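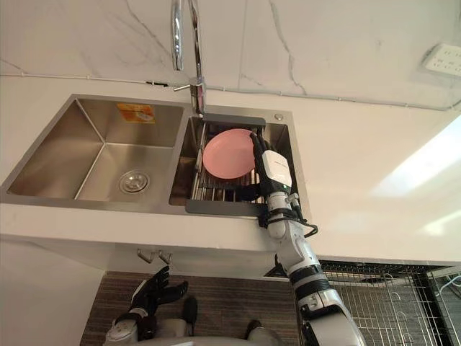

Can I use a roll-up drying rack over one half of a double sink, or does everything need to go on the worktop?

Over the sink is fine, and the drips go straight down the drain.

We moved into our flat in May and it has a double sink and one of those dishwashers that pulls out like a drawer. There are 4 of us and I never know what to wash by hand and what to load.

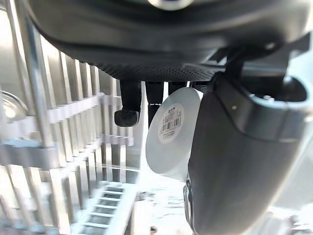

I would also love to know whether mugs go in face down or on a slant, as ours come out with a puddle in the bottom.

Pornisura

Welcome to the new place! Face down and leaning a little is what you want (a hollow base will hold a puddle if it sits dead level). Keep tall things away from the spray arm, and do give the drawer a gentle push to check nothing sticks up before you start it.
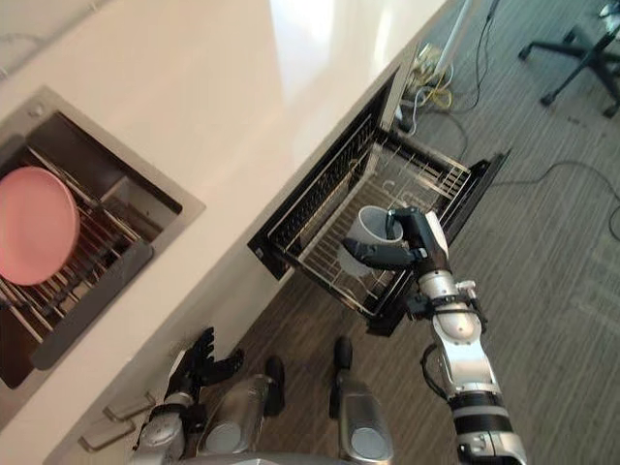
We do plates by hand if there are only 3 or so, and save the drawer for mugs and bowls, but every house is different and you'll soon find your own way.

Illumgate

Just put it all in, life is short.

Ovitz 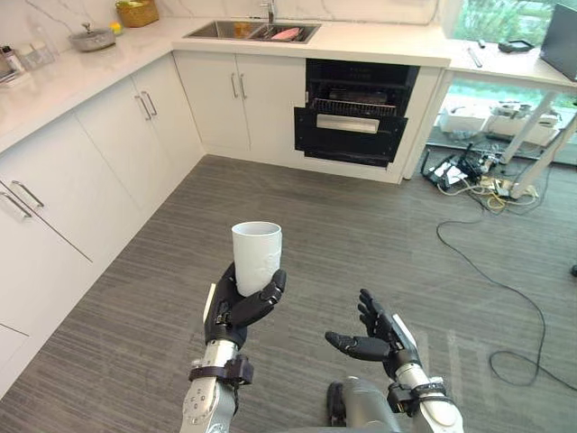

I'd add a word about the rack itself, having had mine for years and grown rather fond of it. Lift it out every few days and wipe underneath, particularly round the ends. Keep your sponge somewhere it can dry out too, as a pink one left down in the basin will go slimy before you know it, and so will any other colour!

Pretorius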